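Home News Features Archive Contact

Setting out a breakfast: an interview with the Derndale canteen supervisor
02/02/2020

The breakfast counter at Derndale serves 200 covers on a normal morning. Its supervisor took over the layout in January and has since rewritten the setting-out sheet, which now runs to 2 pages. We asked what had changed.

"The order of work, mainly," the supervisor said. "Cloth first, then the plate, then the cup. Before that, people put the cup down wherever there was space and moved it afterwards. Every item was handled twice."

The placemats are supplied by Sanwood. Dark cloth was chosen over white for practical reasons. "Crumbs show up on it, so it gets shaken out. On a white table you miss the pale ones until you wipe." Edges do not have to be lined up with the table. The supervisor regards that as wasted time at a self-service counter.
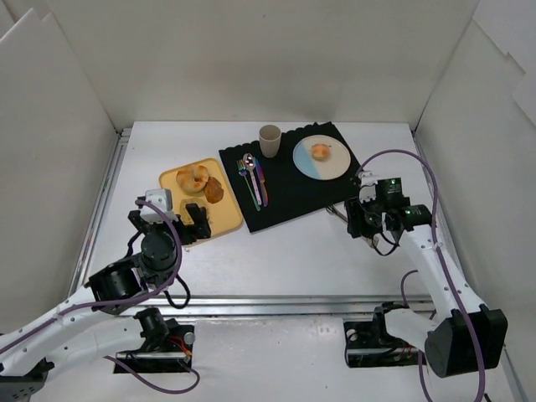
Bread and baked goods are held on trays and moved to plates one piece at a time. The sheet asks for a single roll to a plate, with further pieces left on the tray until wanted. "A tray has a lip and a plate mostly hasn't. If you load the plate, something rolls off it. Keep the stock on the tray."

Mixed trays are allowed. A bagel can share with a roll or a fried item, provided the fried item goes out first. Glazed goods are kept apart where there is room, as the glaze marks whatever it touches.

On cups, the supervisor was brief. "Behind the plate or beside it, open end up, clear of the elbow. Tapered ones stack well but they tip if you knock the rim."

The stock list gives 308 cups and 837 plates, the second figure including an older Okitz range still in store. Breakages are entered in Pace, the ordering system, at the end of each shift. Plates are replaced by size and colours are allowed to mix.

The next revision of the sheet will cover clearing. "Same steps, backwards. Cup, plate, cloth. The tray goes last, when it's empty."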